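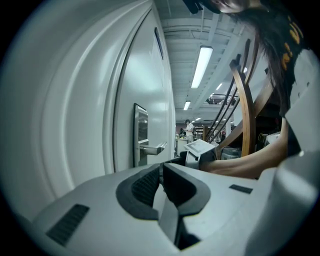 Guest rooms in Ornden – frequent questions

When can I check in?
From 3 in the afternoon. If you arrive later than this, please write to us one day before.

Can I cancel my booking?
Yes, it is free until 24 hours before arrival. After this time we keep the price of one night.

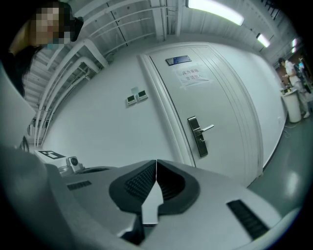 Is breakfast included?
In March it is included, in other months you pay extra.

How do I come from Flistville?
Take bus 88 – the ride is almost 7 miles – and get off at Xolalpa Street.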